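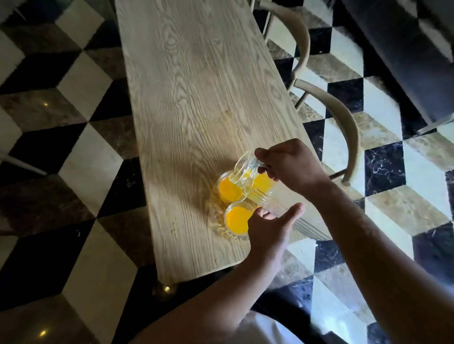
Tosdale Cordials to Open Second Pressing Site in Lukden

Soft drink maker adds capacity for its squash and juice lines and extends grower contracts

TOSDALE – Tosdale Cordials, the maker of the Bokside range of fruit squashes and juices, will open a second pressing and bottling site in Lukden in May. The new site will handle citrus and apple products. The company's existing plant in Tosdale will continue to make berry cordials and all of its seasonal lines.

The Lukden building was previously used as a dairy and has been empty since the dairy moved out. Tosdale Cordials signed a long lease on the property last fall. Work so far has included new drains, a cold store and a loading dock on the north side. The pressing equipment has been delivered and is being installed.

When both lines are running, the Lukden site will be able to fill 700 cases per shift. The plant will start with 2 shifts a day on weekdays and will not run overnight. Deliveries to and from the site will use the Mill Road entrance, as agreed with the town during the planning process.

New jobs and transfers

Most of the positions at Lukden will be filled locally. Openings include line operators, lab technicians, forklift drivers and a maintenance lead. Employees at the Tosdale plant who live closer to Lukden have been offered transfers at the same pay and with their length of service unchanged. No positions at Tosdale will be cut as a result of the move.

Applications are open now on the company's website and at the front desk of the Tosdale plant. Experience in food production is helpful but is not required for line operator jobs. Training takes place at Tosdale before the new site opens.

Grower contracts

The company has also renewed its supply agreement with the Dagdag growers' cooperative for a further 5 years. Under the agreement, Tosdale Cordials will buy apples from member orchards at a price set before each harvest. Fruit that is too small or too marked for the fresh market will be accepted for pressing, provided it is sound.

Citrus will continue to arrive as chilled juice and will be blended on site. The recipes for Bokside orange and Bokside lemon squash are not changing, and neither are the bottle sizes.

Changes for stores and cafes

Retail and food service customers in the Lukden area will be supplied from the new site once it opens. Order numbers, account contacts and payment terms stay the same. The order deadline for these customers will move to 2 p.m., with delivery on the next working day. Customers elsewhere will see no change to their schedule.

Empty crates can be returned to either location. Crates with the old green label will still be accepted for a full deposit refund.

About Tosdale Cordials

Tosdale Cordials is an independent producer of squashes, cordials and pressed juices. Its Bokside products are sold in grocery stores, farm shops and cafes.

Media contact

Press Office, Tosdale Cordials, Tosdale. Product samples and label artwork are available on request.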